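Search the help pages
Enter a keyword
Nondodbridge Community Help > Phones and Tablets
5 min read

Is the "adaptive charging" on the Delura tablet doing anything at all?

Posted by haruna_skeptic, 3/30/26

I bought a Delura tablet mostly for reading and for video calls with my sister. The sales page made a lot of noise about adaptive charging. According to the page, the tablet studies your habits, slows the charge overnight, and keeps the battery "like new for years." No number of years is given, which should have warned me.

I leave it on the charger by the bed every night. The feature is switched on. Every time I wake up before the alarm and look, the battery already says 100. If it was slowing anything down, I can't catch it in the act. There is a little leaf icon in the corner of the lock screen, and as far as I can tell the leaf is the whole feature.

I did find the battery page in settings (Settings, then Device, then Battery, then the three dots, since apparently it had to be buried). It shows 431 cycles and a "rated capacity" of 3,909 with an "estimated full capacity" of 2,601. I assume those are mAh. If so, I have lost a third of the battery on a tablet that was supposed to be looking after itself.

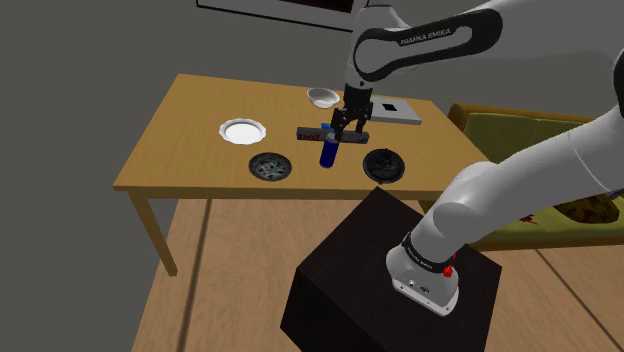
Robot arm with its gripper lowered over a wooden table.

I wrote to Delura support and got back a paragraph telling me that all batteries are consumable parts and that I should restart the device. I restarted the device. The capacity did not come back, to my great surprise.

So what I want to know is this. Is the feature real, is the estimate real, and is it worth paying to have the battery changed? Please don't tell me to let it run to zero once a month. I have heard that one since my first flip phone and I'd like to see some reason to believe it.

Software is up to date. No case. It doesn't get hot that I've noticed, though it does get warm on long calls.

gisum_bench
Posted in reply

I fix phones and tablets for a living, mostly out of warranty, so take this as one person's view from a workbench.

The idea behind the feature is sound. Lithium batteries age faster when they sit full, and faster again when they sit full and warm. Holding the charge at 80 for most of the night and finishing just before you get up should slow the wear. Whether your tablet is doing that is another matter. Most versions of this need a regular pattern before they kick in, and some only work if you have an alarm set on the tablet itself. If your alarm is on your phone or on an actual clock, the tablet has no idea when you get up, and it may simply charge straight through. I'd check that before anything else.

An easy test: note the percentage when you plug in, set an alarm on the tablet for your usual time, and look at the battery graph in the morning. A working hold shows up as a flat stretch well under 100. A line that climbs right to the top and stays there means it did nothing. Give it a couple of weeks, because it may need to learn. If the graph still looks the same after that, turn the thing off and use a fixed 80 percent limit if your model has one. A fixed limit is dumb and does what it says.

About the estimate. The cycle count is usually decent because it's only adding things up. The full capacity figure is softer. The tablet works it out from voltage and from how much charge it has seen go in and out, and if you always charge from a high level to full, it doesn't see much of the range. I have had tablets on the bench claiming terrible capacity that tested a good deal better on a meter. I have also had the reverse. That said, a loss of a third is not crazy for 431 cycles plus a lot of hours parked at full, so I wouldn't assume the number is wrong just because it's ugly.

The run-to-zero advice comes from older nickel batteries, where there was something to it. On a lithium battery it adds wear. The one use left for a deep discharge is to let the gauge recalibrate, and once is plenty for that: down to where it shuts itself off, then straight up to full with nothing running. It won't repair the battery. It might make the number more honest.

As for replacing it, I'd go by your day. If it still gets you from breakfast to bed with reading and one call, leave it alone. Opening these means heating the glued screen, and there's always some risk to the glass. Get a quote in writing and ask who pays if the screen cracks. If the shop won't answer that, go to a different one.

If you ever see the screen lifting or the back no longer sits flat, stop charging it and take it in. That's a swollen battery and the rest of this no longer applies.
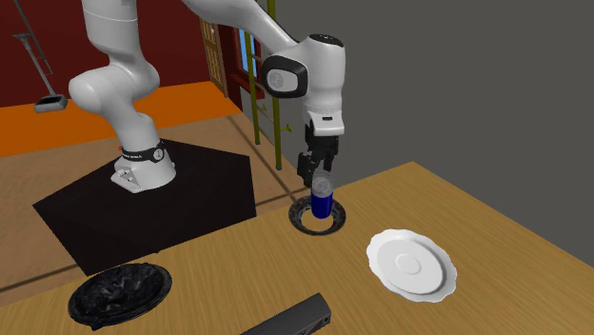
Can I use my old phone charger with the tablet overnight?
A slower charger from a decent maker is fine if the plug fits, and it tends to keep the battery cooler, though it may not keep up during a video call.

plug_n_pray
Posted in reply

mine is the same model and it lasts all day, I just charge it whenever. never looked at the cycle thing. I think if you look at those screens you will always find something to be mad about

there is an app that boosts the battery back up, can't remember the name, green icon. worked for me I think

haruna_skeptic
Posted in reply

Thank you, gisum_bench. My alarm is on a clock radio, so that may be the answer to the first part. It would have been nice if the sales page had mentioned it. I've set one on the tablet now, and found the graph. Last night's line goes straight up and then sits at the top until morning, so on that evidence it was doing nothing whatsoever.

There is a fixed limit on mine, under a different menu from the adaptive one. I'll give the clever version its two weeks and then switch to the dumb one if nothing changes. I'm going to do the one full discharge as well and see whether the 2,601 moves. It still gets through 6 hours of reading, so I'm not paying for a battery yet. I may look at it again in June.

I won't be installing the green app. Software can't put capacity back into a battery, and I would want to know what else it's doing in there.

Contact | Copyright Nondodbridge Community Help | Back to top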